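Home | News | Methods Notes | People | Archive | Contact

Mar 16, 2020
By Qiuyue Cai

Learning the needle handoff from wrist views: first results from the Trorano suturing study

The Trorano group has finished the first round of its study on automating parts of a running suture with two robotic instruments. The question was a narrow one. Given a needle that has already been driven through one side of an incision, can a learned policy pull it clear, hand it to the other tool, and present it for the next bite without a person steering either arm? A longer write-up is in preparation. What follows covers the method, the main numbers and the parts that remain unsettled.

Most earlier work in our lab treated the stitch as a planning problem. Livard, the planner we ran for two years, fits a circular arc to the needle, estimates its pose in the camera coordinates, and computes a path for each tool from there. It does well on a bench pad with a clean needle and good light. Its weak point is the pose estimate. A suture needle is thin, it reflects whatever is around it, and for a good part of every stitch most of it is inside the tissue. When the visible arc is short, the fit can be off by several millimeters along the direction of view, and the planner has no way of knowing.

The new policy, called Dauda, does not estimate a needle pose at all. It takes the last few images from a small camera carried near the instrument wrist, together with the joint positions of both arms, and outputs a short sequence of relative tool motions. The sequence is executed in part, then discarded and recomputed. Motions are expressed relative to the current position of each tool tip. That choice matters on cable-driven instruments, where the joint readings and the true tip position disagree by an amount that changes with load and with the direction of travel. An absolute target inherits the whole error. A small relative step inherits only the change in error over the step. 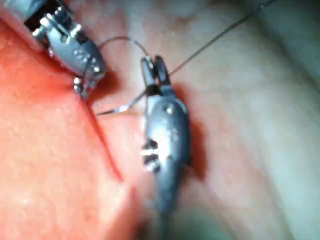

Thread is the harder part of the problem. The needle is rigid and its motion can be predicted once it is held. The thread is slack at one moment and under tension the next, and it will loop over a wrist joint whenever it is given the chance. Livard ignored it. Dauda has no explicit thread model either, but the training set includes recoveries, in which the operator lets a loop form and then clears it by backing one tool off and rotating the wrist. Femi Bassey recorded nearly all of these and argued early on that they should make up a fixed share of the data. We set the share at one in five.

The full training set holds 500 demonstrations, all teleoperated on tissue specimens. Each one starts with the needle tip through the tissue and ends with the needle held by the receiving tool. Demonstrations in which the needle was dropped were kept up to the moment of the drop and trimmed after it. We did not filter for speed or style. Three operators contributed, and their habits differ: one pulls the needle through in a single sweep, another regrips twice, and the third waits with the receiving tool already open beside the exit point. A policy that averages over these would do something none of them does. Dauda predicts a distribution over whole motion sequences and samples from it, so it tends to commit to one of the styles within the first few steps.

Evaluation used 100 handoffs for each method, on specimens that did not appear in training. Starting positions were drawn in advance and both methods saw the same list. A handoff counted as complete if the receiving tool held the needle in its middle third, the giving tool had let go, and no operator had touched the controls. Livard completed 54. Dauda completed 81. A version of Dauda trained without the recovery demonstrations completed 66, with most of the difference coming from trials in which thread was caught at a wrist.

Failures in the full version fall into two large groups. In the first, the receiving tool closes on the thread just behind the needle, and the camera view gives the policy little reason to think anything is wrong. The next motion then pulls the thread through the jaws and the needle swings. In the second, the giving tool releases early. Early release happened almost entirely when the two tools approached each other along the line of view of the camera, where the separation between them is hardest to judge from one image. Adding a second viewpoint would probably help. We held off on that in this round in order to keep the input the same across methods.

A smaller group of failures involved glare. Moist tissue returns a strong highlight under the light we use, and when the highlight covers the needle the image holds very little information about where the needle is. Training with artificial bright patches pasted into the images reduced this but did not remove it. The patches have hard borders and uniform brightness, and a real highlight moves with the tool and the surface in a way the patches do not.

Force is a gap in the study. The instruments have no force sensing at the tip, and the policy sees tissue load only through what the camera shows of the surface deforming. We logged motor current on every trial and compared the peak value during the pull. Dauda's peaks were in the range of the operators' peaks, with a longer tail. We draw no conclusion about tissue damage from motor current, which on these arms is dominated by friction in the cable run.

Timing was unremarkable. The policy is slower than our operators, mainly in the moments before it closes the jaws, where the sampled sequences disagree with each other and the tool makes small corrections back and forth. Lambros Kourkoulas has a modification that carries part of the previous sequence over into the next one. It shortens the hesitation on the bench pad. It has not been run on tissue.
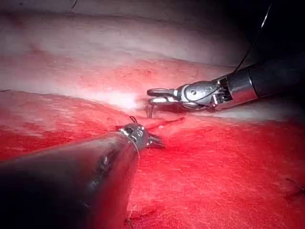
Fatima Obi read a draft of this item and disagreed with how the comparison is framed. In her view, 54 against 81 says less than it seems to, given that Livard was tuned on the bench pad and never retuned for tissue, while Dauda saw nothing but tissue. She would like to see Livard given a needle detector trained on the same recordings before anyone writes that planning is the weaker approach. She also objected to the completion rule. A grasp in the middle third can still leave the needle at an angle from which the next bite is impossible, and the rule counts it as complete. Her suggestion is to score the pair of events together, handoff and following bite, and to accept that the numbers for both methods will drop.

The first point is fair and the retrained detector is now on the list. On the second, we went back through the recordings of the 81 completed handoffs and marked those from which an operator would have regripped before driving the needle. There were 17. The corresponding figure for Livard was six of 54, a slightly lower proportion, and that is what one would expect of a planner that aims for a specific grasp angle. The longer write-up will report both scores.

Two items on reproducibility. The training code and the list of starting positions will be released with the write-up. The recordings are larger and will follow separately through Flaleck, our shared storage, once the joint data and images have been checked for alignment. Titilayo Bassey found a constant delay between the image stream and the joint readings in the earliest sessions. It has been corrected in the set used for training, but the raw files still carry it, and groups that work from raw files should apply the offset given in the notes.

We also tried a smaller training set to see how much of the result depends on volume. With 200 demonstrations, drawn at random with the same share of recoveries, Dauda completed 63 of its handoffs on the same list. We have no figure for sets larger than the full one and do not want to extrapolate from two points. The operators' impression is that additional ordinary demonstrations would add little and that the gain would come from more examples of near misses, particularly the grasp on thread behind the needle. Those are awkward to record on purpose. A session in March has been set aside to try.

The next round extends the task to the bite itself, starting with the needle held at an acceptable angle and ending with the tip visible on the far side of the incision. Knot tying is outside the plan for this year. Comments on the scoring rule are welcome before the protocol is fixed and can be sent to the author through the contact page.

Related items
Cable friction and tip error: a short note
Livard on the bench pad, final report
Marking needle grasps by hand: how well do two readers agree?
Image and joint timing in the Trorano recordings
Call for comments: suturing protocol, second round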